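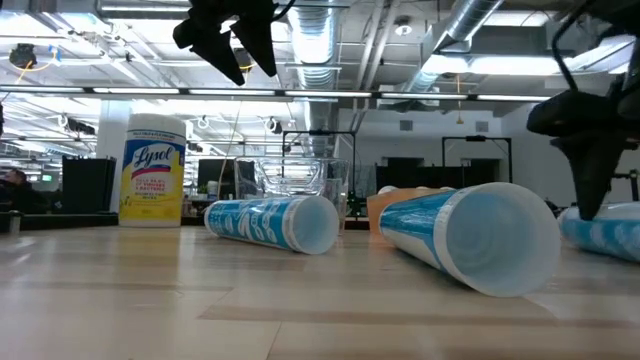 Why do some things roll and some things stay put?

Quick one today! Its all about cylinders. A cylinder is a shape with two flat round ends and one curved side. Wipes canister, cardboard tube, soup can. All cylinders.

Stand one up on its flat end. Stays there. Lay it on its curved side and give it a tiny push. Off it goes! Same shape, just tipped over.

Why? Flat end = lots of the tube touching the table. Curved side = only one thin line touching. Not much to hold it still.

Try it at home. Get an empty tube with an open end and a ruler. Push gently, then mesure how far it went. 200 millimeters? More? Now put a rolled up sock inside and push again. Did it go straight?

One more thing. Wipes canisters are for grown-ups to open, so leave the lid on and just use the outside. Ask first!

Next time: cones. They roll too but in a circle, weird.

Viorica Ghiță, April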